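Buy the Small Lot, Skip the Clubhouse

27 Sep 2025

I've been looking at lake property near Tukville for two summers now, and I have opinions! The big one is that most of us are paying for stuff we'll never use. Take the resort at Dodetton. Owners there chip in 241 dollars a month, and for that you get a clubhouse, a gate and a hot tub that was closed both times I visited. The lots are pretty, sure. But you can hear your neighbor's coffee maker.

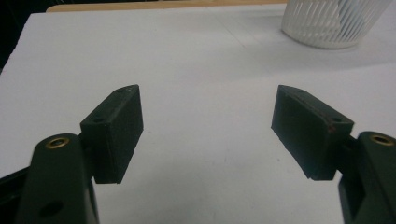
Dark green gripper fingers over a white tabletop.

Compare that with the plain old lots on the Dosska side. No gate, no rec building, a gravel road that eats mufflers – and a piece of shore where you can put a chair and be left alone. I walked one that was 117 feet wide with a well already in. It had sat on the market since December, and I think the only thing wrong with it was the listing (three lines, no mention of the creek).

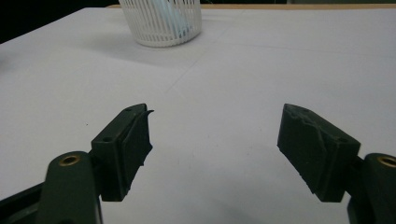 People tell me resale is better with amenities. Maybe so, if you plan to sell in five years. I don't. I want a place where I can leave the canoe on the grass and forget about it, and I'd much rather spend 500 dollars on a decent septic inspection than on somebody's idea of landscaping.

So if you're shopping this fall, go see the boring listings too. Bring boots, ask who plows the road, and stay until it gets dark (the bugs alone will tell you plenty). I'm going back out to Dosska with my tape measure next week.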